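Speaker notes: Clearing and handing over the Lollidard reading rooms
Regional Libraries Forum, Tue 7 April
Speaker: Llinos Bowen, Collections and Premises

Slide 1. Opening
Thank the chair and the hosts. Introduce the subject: the closure of the Lollidard branch and the transfer of its lending stock and local papers to the Mathias building. State at the outset that the decision to close was taken before our team was involved and will not be discussed in this session. Questions on it may be sent to Gwilym Lewis in writing.

Slide 2. What had to move
Lending stock: 2,000 volumes, all catalogued.
Local papers: up to 800 items, many without a shelf mark. Parish newsletters, chapel programmes, sale notices, and a long run of the Pomon works magazine.
Note that the catalogue recorded the magazine as complete. It was not — the wartime issues were missing and remain so.

Slide 3. Order of work
Pause here, as several members asked about this in advance.
Local papers were boxed first and the lending stock last, so that the public could borrow until the final week. Mared Lloyd drew up the box list and gave every box a number before anything was put in it. Boxes were not renumbered afterwards, even where one was left unused. We would recommend this to any branch.

Slide 4. Furniture and surfaces
Staff were asked to record marks and scuffs on desks and tables before handover. Wiping down was left to the contractor, Clarar.

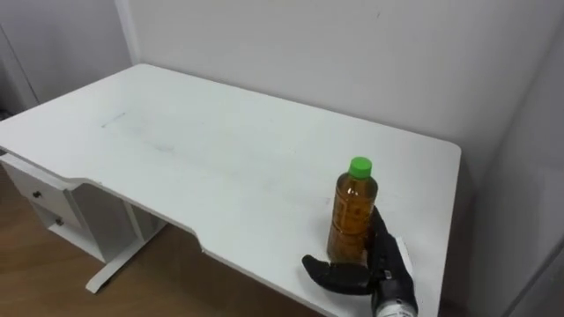
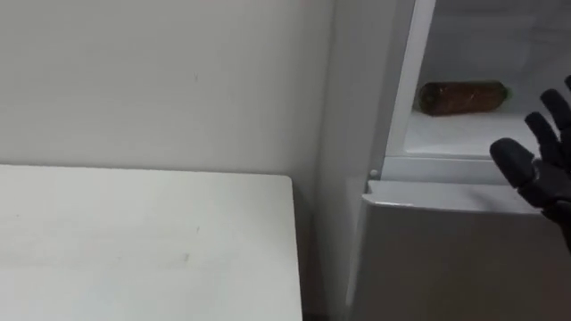 Slide 5. Receiving the stock at Mathias
The receiving team worked to one rule: no box was opened until it had been signed for. Ieuan Gough will speak about the shelving plan after the break, so do not go into detail.
Mention the delay with the lift. Five boxes of bound newspapers were held on the ground floor and were brought up later in the week. Readers who had asked for them were told by letter.

Slide 6. Borrowers
All registered borrowers were written to twice. The first letter gave the closing date and the second gave the opening hours at Mathias. Loans were extended without charge. In hindsight the second letter should have included the bus times, which was the most common enquiry at the desk.

Slide 7. Costs
Refer to the printed sheet. Do not read out the figures. If asked about the overspend on boxes, explain that a further 1,000 archive folders were bought for the loose papers and that the remainder will be used at other branches.

Slide 8. Still to do
Shelf marks for the chapel programmes.
An agreed home for the framed maps — Nest Howells is in correspondence with the county record office.
Return of the keys and alarm fobs.

Take questions. Finish by ten to twelve, as the room is needed.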